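Midholm Kitchen Handbook
Section 4: Setting up the rice cooker corner

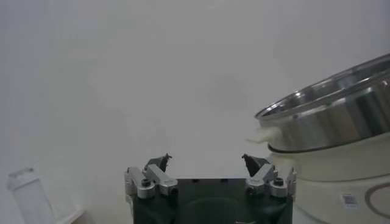

Welcome to the best-loved corner of the kitchen! Once you've got the hang of it you can have a pot of plain rice going while you chop everything else, and it frees up a ring on the hob too. The steps below suit the Tilix cooker and the older Navo one (the Navo has a stiffer lid, but otherwise they work alike).

Before first use

1. Pick a level stretch of worktop with open space above it. Steam comes straight up, so keep well clear of the wall cupboards.

2. Leave a hand's width between the cooker and the wall, and a bit more on the side where the lid catch is.

3. Take out the inner pot, the measuring cup and any packing card. Check underneath the pot as well, as a folded leaflet likes to hide down there.

4. Wash the inner pot in warm soapy water and dry it thoroughly, outside as well as in.

5. Wipe the heating plate with a dry cloth. Never pour water into the body of the cooker.

CAUTION: The plug must be out of the socket whenever you're cleaning or lifting the cooker. Its lead should never hang over the front of the worktop.

Plugging in

6. Use a wall socket. Cooker and kettle together can draw more than 3000 watts, so they mustn't share an extension lead. The double socket by the window is on its own circuit and is perfect for the job.

7. Keep the Tekin scales on the other side of the sink. They don't like steam, and the display fogs up.

Your first pot of rice

8. Measure 2 level cups of long-grain rice into a mixing bowl, using the cup that came with the cooker. Ordinary mugs vary far too much.

9. Rinse under the cold tap, swirl with your fingers, and pour off the cloudy water. Do this until it runs nearly clear. It's worth the extra minute, you'll get lovely separate grains!

10. Tip the rice into the inner pot and fill with cold water to the line marked 2.

11. Dry the outside of the pot once more, lower it in, and give it a gentle turn each way so that it sits flat on the plate.

12. Close the lid until it clicks, then press the switch down.

13. When the switch pops up, leave the lid shut for another ten minutes. Then open it (stand back!) and fluff the rice with a plastic or wooden paddle.

Note: For brown rice, add half a cup more water and allow 50 minutes. A short soak beforehand helps if you have the time.

CAUTION: The lid, the vent and the inner pot get very hot. Use oven gloves, and open the lid so that it shields your face from the steam.

Putting things away

14. Unplug and let everything cool completely.

15. Soak the pot if rice has stuck to the bottom. No metal scourers on the coated pot, please. Stainless steel pans and bowls can take a firmer scrub.

16. Empty the little drip catcher at the back. It's easy to forget and it does get whiffy.

Spare cups and paddles are in the second drawer down. To order a replacement inner pot for the Tilix, quote part 2621.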